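July 2019 – by Nga Cao

Goel has spent the winter steering a robot arm by remote control, and has the posture to prove it. "You push a block across a board," he says. "Then you do it again, 800 times, and try to look like a professional."

The blocks are hearts, stars, cylinders, the usual nursery stock. His lab in Mirnville wants 1000 demonstrations before it trains anything. Does the arm learn his bad habits? "Faithfully. I overshoot on stars. Now it will too."

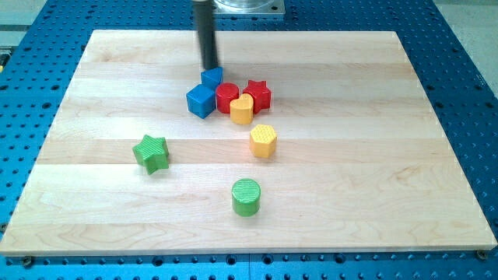 Golla wrote in to ask whether two people taking turns at the controls would cancel out each other's mistakes.

2 comments – 1203 shares
Back to top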